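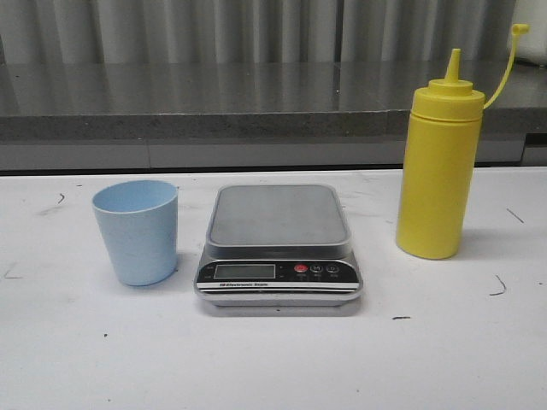 Figure 4.1 A cup, an electronic kitchen scale and a squeeze bottle.

Chapter 4
Weighing in the Kitchen

In the previous chapter you measured flour, sugar and rice by volume, with cups and spoons. If you compared your results with those of your neighbour, you probably saw that one cup of flour is not always the same amount of flour. It depends on how you fill the cup, and whether you shake it or press it down. In this chapter we leave volume for a while and work with mass.

The equipment is simple. You need a kitchen scale, a light cup, and the ingredient you want to measure. A plastic cup is a good choice, as it does not break and it adds little to the load on the scale. For liquids such as oil or syrup, a squeeze bottle is easier to control than a jug. Before you start, wipe the table and make sure that the scale stands flat on it.

After studying this chapter you should be able to:
- explain the difference between gross mass, net mass and tare
- weigh a dry or a liquid ingredient in a cup
- change a recipe written in cups into a recipe written in grams
- decide when weighing is worth the time and when it is not

4.1 The cup has a mass too

Put an empty cup on a scale that is switched on and set to zero, and the scale will show the mass of the cup. Suppose it shows 18 grams. If you now pour in rice until the display shows 200 grams, you do not have 200 grams of rice. You have 182 grams of rice and 18 grams of cup.

The mass of the container is called the tare. The mass of the container together with its contents is the gross mass, and the mass of the contents alone is the net mass. The relation between them is:

net mass = gross mass - tare

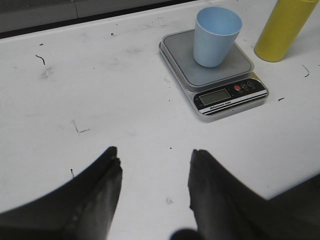 Figure 4.2 An empty cup on the weighing platform. The display is blank.

Many electronic scales can do this subtraction for you. You place the empty cup on the platform, set the display to zero, and then add the ingredient. The names of the buttons differ from one model to another, so read the instruction sheet first. On some scales the same button is used to switch on and to set to zero, and beginners often switch the scale off when they only wanted to clear it.

Pay attention to the order of the steps. If the cup is already on the platform when you switch the scale on, most models will count it as part of zero. When you later lift the cup away, the display shows a negative number. The scale is not broken. Switch it off, clear the platform and begin again.

Try it yourself
Weigh the same empty cup 3 times. Take it off the platform after each reading and put it back in a slightly different position. Write your readings in a table like the one in Chapter 3. Are they all equal? If they are not, how large is the difference, and would it matter for a loaf of bread? Would it matter for a pinch of yeast?

Words to learn
Tare: the mass of the empty container.
Platform: the flat part of the scale that carries the load.
Capacity: the largest load the scale is made for. It is usually printed on the underside or in the instructions.

In Section 4.2 we will use the recipe for Skuscombe oat biscuits from Chapter 2 and write it again in grams. Keep your results from the exercise above, as you will need the mass of your cup.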